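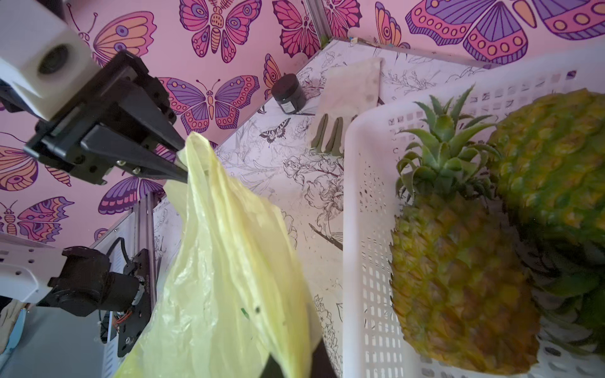

Thin bags, small jars, odd gloves: sorting the household table
Speaker notes, Frøydis Haugen
Lanstead Household Services, June meeting, Sjöberg Room

Opening

Good afternoon, and thank you to our colleagues from Handeck for making the journey. I have been asked to speak for 15 minutes on the sorting of small household goods, and to leave time for questions at the end. The printed handout covers the same ground in more detail, and copies are by the door.

My subject this afternoon is a modest one. When the service is called to help with a move or a clearance, the furniture is usually dealt with well. It is measured, listed and labelled, and it arrives. Our difficulties begin with what is left on the tables: light plastic bags, lidded jars, cloths, gloves, and the crumpled items that people put down and intend to come back to. Last year the Grorero office reviewed 50 completed visits. In 19 of them the household told us afterwards that something small had gone missing or had been thrown away in error. I should like to see that figure fall.

(Pause. Ask how many present have dealt with such a complaint.)

The thin plastic bag

I begin with the bag, as it causes the most trouble. A translucent bag is neither open nor closed to the eye. Film that is crinkled shows a dark shape through it, and the person sorting cannot easily tell whether the shape is inside the bag or lying behind it. Staff under pressure of time tend to decide too quickly, in one direction or the other.

Our guidance is as follows. Take the bag by a top corner and lift it clear of the table. Let it hang. Look at the bottom, where anything small will settle, and then feel along the lower seam with the other hand. Only then should the bag be called empty. A bag should never be gathered into a ball before this has been done. The Handeck team found a set of spare keys in a balled bag that had already gone into the recycling sack, and the household had by then paid for a locksmith.

Pale colours deserve the same care as dark ones. It is natural to suppose that a pale yellow or a white bag would show its contents, and for large items this is correct. A button or a folded receipt can be lost in the creases all the same. Small printed marks on the film add to the confusion, as they may be taken for something inside.

Empty bags are flattened, folded lengthways and placed together in one larger bag. They are not to be used as packing for breakable goods unless the household has agreed. Some households keep their bags with great care and can tell us exactly how many they own.

(Hand round the sample bags here. Collect them before moving on – they went home in people's pockets at the spring meeting.)

Small jars and pots

The second group is the small lidded jar. A dark jar with a small label tells the sorter very little. The label may belong to the original contents, or the jar may have been washed and put to another use years ago. We ask staff to proceed on the basis that every jar is in use.

Jars are kept upright. The lid is checked and, if loose, tightened by hand. The jar is not opened unless the household is present and has given permission. If the label can be read, its wording is copied on to the list as it stands, including any handwriting. If it cannot be read, the entry should say "small jar, label not legible" and give the room. Please do not guess. An entry reading "spice" for a jar of picture hooks was, I am told, the source of a long correspondence at Grorero.

Cloths and gloves

Cloths are the items most often treated as ours. A beige cloth on a table looks very much like a duster that a member of staff has put down, and I regret to say that several have gone home with our cleaning kit. From this month the service's own cloths will carry a stitched blue tag. Any cloth without a tag belongs to the household, whatever its condition.

Work gloves present a similar problem. A light glove lying partly out of sight, with only the fingers showing, may be one of a pair or may be on its own. The second glove should be looked for in the same room before the first is packed. If it is not found, the single glove is packed and listed as a single. We do not discard odd gloves. People have a preferred hand, and a good many keep one glove for one job.

(If time is short, omit the next section and refer to the handout.)

Patterned surfaces

A word on the table itself. Many homes have printed table coverings – flowers, leaves, butterflies and so on – and a busy pattern hides small things remarkably well. A dark pin or a thin cable tie lying on a black line drawing will pass for part of the print. The same is true of a boldly papered wall, where a hook or a small nail may be overlooked against a large printed wing.

Staff should therefore clear a patterned table by hand as well as by eye. Start at the corner farthest from the door and pass a flat palm across the surface in straight strips. When the covering is to be folded, lift it from the edges towards the centre so that anything missed is held in the middle, and shake it out over a tray. Each team has been issued with a tray for the purpose. The one from Handeck is dented and is being replaced.

Order of work

The recommended order has 4 stages, and the handout sets them out on the first page:

Bags lifted, checked and folded.
Jars and other closed containers listed and set upright in a box.
Cloths and gloves paired where possible, then packed flat.
Surface cleared by hand, covering folded last.

I am aware that the second and third stages are reversed in the older Lanstead manual. The manual is to be amended. Until the new pages arrive, please follow the handout.

Crumpled items do not appear in the list. They should be opened out as they are met, at whichever stage that happens, and either listed or placed in the tray for the household to decide. The tray is shown to the household before the team leaves, and the person in charge of the visit signs the sheet to say that this has been done.

Questions

Likely questions, with replies:

On time. The full procedure takes longer on a first visit. The planning office has agreed to allow for it in the schedule, and teams will not be asked to make up the difference elsewhere.

On dirty or torn bags. These are checked in the same way and then put aside. The household is asked before they are thrown out.

On who keeps the list. The household has the top copy. The second copy comes back to the Grorero office with the signed sheet.

(Close by thanking the Handeck team. Remind everyone that tea is served in the corridor and that the Sjöberg Room is needed again at four o'clock.)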